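Bins on a Rack: Tips for the Workshop and Utility Room

Posted May 21, 2021

Open plastic bins on a metal rack are a cheap way to store things that don't stack well – extension cords, paint rollers, garden gloves, offcuts. A few habits make them work better.

Measure the rack first. Take the width between the uprights and the depth from front rail to back, then go shopping. Bins are usually sold by the size of the rim, and the base is smaller. If the slope of the walls isn't listed, measure the base in the store.

Leave a gap between neighbors. Two bins jammed rim to rim will lift together when you pull one. A finger's width is enough for small ones. Big bins need more, and a divider bar keeps them from drifting into each other. 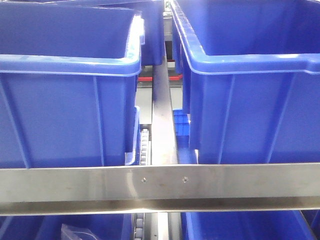 Two blue bins with a divider bar in the gap and the rail across the front.

Use the front rail. It should stand high enough to stop a bin from sliding forward but low enough to lift over. On our Bamcombe rack the rail clips on in 2 positions, and the lower one suits deep bins.

Empty a bin completely before you give it a new job. Grit collects in the corners and scratches whatever goes in next. Tip it out, wipe the floor and walls with warm water and dish soap, and go around the underside of the rim with an old toothbrush. For sticky label residue we use Drimesix, left on for seven minutes and wiped off with a rag. Try it on the base first. 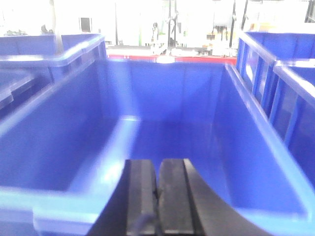
Deep blue bin, empty, with a second one behind it.

Dry it upside down with one edge propped up so air gets in.

Keep the weight down. We stop at 40 pounds per bin – above that, the rim flexes when you lift. Heavy things like tile and hardware go on the bottom shelf in smaller boxes.

Label the rack instead of the bin if the contents change often. A strip of masking tape on the rail peels off cleanly if you replace it every November or so.

Check the rack bolts when you have the bins out. Ours loosen a little over the winter.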